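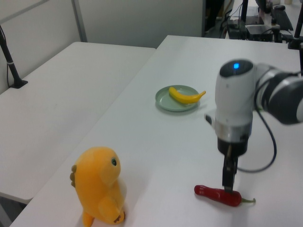 Galli sample player – streaming from disk or load it all to RAM?

clunaldale_keys
Posted 13/10/2025
I bought the Nuvanel strings library for Galli. The full install is 472 GB and I have it on an external SSD. With 4 mic positions turned on I get clicks as soon as I play fast runs. Buffer is at 256. The preload setting is still on default. Should I raise the preload or just load the whole patch into memory?

pitchbend
Raise the preload first. Default is too low for external drives. Loading everything is a waste unless you only use one or two patches.

oldtapehiss
Disagree. I load everything and freeze the tracks I'm done with. No clicks since last December. RAM is cheaper than a weekend of fiddling with settings.

pitchbend
Works if you have the RAM. One of those legato patches takes some 30 GB with all the mics on. Most people writing for full strings will have five or six open.

clunaldale_keys
I have 64 total, so that's two patches at best. I'll try the preload.

mossroom
Do you need all the mics? I write with the close pair only and turn on the rest when I bounce. The room mics don't change how I play the part.

oldtapehiss
They change how I play it. The attack feels late with the room mics up, so I end up playing ahead. If you write on close mics and switch later, check your timing again.

mossroom
Fair. I nudge the MIDI afterward, but I quantize more than you do.

clunaldale_keys
Preload doubled, two mics off. Clicks are gone on everything except the tremolo patch. That one shows 922 voices at the peak, which seems wrong for a three note chord.

pitchbend
Release samples. Turn the release length down or cap the voices on that patch. The Pitow brass set did the same thing to me until I set a cap.

clunaldale_keys
Capped it at 256 and it plays clean. Tails are a little short when I hold the pedal – I can live with that for now.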